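# Zweiarmige Greifaufgaben per Teleoperation vorführen

Stand: 29. Mai

Die Anleitung beschreibt, wie eine zweihändige Aufgabe an einem Humanoiden ferngesteuert vorgeführt und als Trainingsdatensatz abgelegt wird. Vorausgesetzt werden ein eingerichteter Mok-Leitstand, eine laufende Vumorlow-Aufzeichnung und eine abgeschlossene Einweisung in den Not-Halt. Für das Handführen einzelner Gelenke gilt das separate Blatt im Ordner `gutent/handfuehrung`.

## 1. Aufgabe festlegen

Vor der ersten Vorführung wird die Aufgabe in einem Satz notiert. Der Satz nennt Objekt, Ausgangslage und Endlage. Brauchbar ist zum Beispiel: "Korb mit beiden Händen am Rand fassen und auf dem unteren Regalboden abstellen." Unbrauchbar ist "Regal einräumen", weil daraus kein Endzustand hervorgeht.

Der Satz wird unverändert in das Feld `task` eingetragen. Abweichende Formulierungen innerhalb eines Satzes von Episoden führen beim Export nach Diltcombe zu getrennten Aufgaben und müssen dort von Hand zusammengeführt werden.

## 2. Arbeitsplatz vorbereiten

1. Tischhöhe einstellen und notieren. Nach der ersten gültigen Episode wird sie nicht mehr verändert.
2. Regal oder Ablage gegen Verrutschen sichern.
3. Haltegurt prüfen. Er darf die Schulterbewegung nicht begrenzen.
4. Kabel so verlegen, dass zwischen den Füßen keine Schlaufe entsteht.
5. Beleuchtung einschalten und die Belichtung der Kopfkamera sperren.

Die Standposition der Füße wird mit Klebeband markiert. Eine Abweichung von 3 cm ist unkritisch, größere Abweichungen sind als eigene Variante zu kennzeichnen.

## 3. Leitstand koppeln

Die Kopplung erfolgt immer aus der Ruhehaltung. Die bedienende Person nimmt die gleiche Haltung ein wie der Roboter und hält sie, bis beide Arme als synchron gemeldet werden.

```
mok link --arms both --scale 60
mok status
```

Der Wert `scale` gibt die Übersetzung der Handbewegung in Prozent an. Für die ersten Durchgänge sind 60 zu verwenden. Auf 100 wird erst umgestellt, wenn der Ablauf ohne Korrektur gelingt. Ein Wechsel mitten in der Episode ist nicht zulässig - die Geschwindigkeitsprofile passen sonst nicht zueinander.

Meldet `mok status` für einen Arm `drift`, wird entkoppelt und neu begonnen. Nachregeln im gekoppelten Zustand erzeugt einen Sprung in den Gelenkwinkeln, der in der Aufzeichnung bleibt.

## 4. Episode aufzeichnen

```
vumorlow rec start
```

Nach dem Start etwa 3 Sekunden in Ruhehaltung bleiben. Danach:

- **Annähern:** Beide Hände geöffnet bis kurz vor das Objekt führen. Die Unterarme bleiben außerhalb der Regalseiten oder laufen parallel dazu.
- **Fassen:** Zuerst eine Hand anlegen, dann die zweite. Die Finger erst schließen, wenn beide Hände Kontakt haben.
- **Bewegen:** Den Abstand der Hände zueinander konstant halten. Drehungen aus beiden Handgelenken gleichzeitig ausführen.
- **Absetzen:** Objekt aufsetzen, kurz warten, Finger öffnen, Hände gerade zurückziehen.
- **Ende:** Zurück in die Ruhehaltung, dann `vumorlow rec stop`.

Pausen innerhalb der Bewegung sind zu vermeiden. Muss die bedienende Person überlegen, wird die Episode verworfen. Ein Nachgreifen ist dagegen erlaubt, sofern es zügig erfolgt und das Objekt dabei aufliegt. Solche Episoden erhalten die Marke `regrasp`.

## 5. Ansichten kontrollieren

Für jede Aufgabe werden zwei Ansichten gespeichert: die feste Kamera am Arbeitsplatz und die Kopfansicht. Beide müssen vor der Freigabe geöffnet und auf Verdeckungen durchgesehen werden.
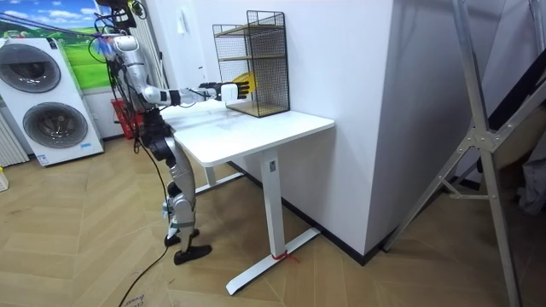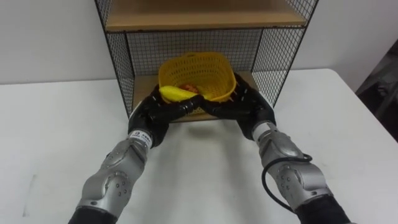 Die feste Kamera dient der Kontrolle von Stand, Kabelführung und Armhaltung, die Kopfansicht der Kontrolle des Griffs. Bewertet wird daher getrennt. In der Kopfansicht müssen beide Hände und der Rand des Objekts erkennbar sein, so wie am gelben Korb auf dem unteren Regalboden, in dem die Banane liegt. Eine leichte Neigung des Korbs zur Kamera ist zulässig, solange der Inhalt nicht über den Rand rutscht. Die Fingerspitzen der beiden Hände kommen sich vorn am Korb sehr nahe; in dieser Stellung darf nicht weiter geschlossen werden, da die Finger sonst gegeneinander drücken und die Kraftwerte unbrauchbar werden. In der Ansicht von der Seite ist nur ein Arm deutlich zu sehen. Für die Beurteilung der zweihändigen Koordination reicht sie allein nicht aus.

## 6. Bewerten und ablegen

Jede Episode erhält genau eine der folgenden Marken:

| Marke | Bedeutung |
|---|---|
| `ok` | Endlage erreicht, kein Nachgreifen |
| `regrasp` | Endlage erreicht, mit Nachgreifen |
| `fail` | Endlage nicht erreicht |
| `void` | Technischer Fehler, nicht verwenden |

Episoden mit `fail` werden nicht gelöscht. Sie gehen in einen eigenen Ordner und werden für die Fehlererkennung genutzt. Gelöscht wird nur `void`, und zwar erst nach Eintrag der Ursache.

Für einen ersten Trainingslauf sind 100 Episoden mit `ok` oder `regrasp` vorzusehen, verteilt auf 6 Ausgangslagen des Objekts. Die Ausgangslage wird nach jeder Episode gewechselt. Der Export erfolgt mit:

```
vumorlow export --target diltcombe --labels ok,regrasp
```

Datensätze, die vor Oktober mit dem alten Handmodell aufgenommen wurden, lassen sich nicht beimischen. Die Fingergelenke sind dort anders nummeriert, und der Export gibt dazu keine Warnung aus.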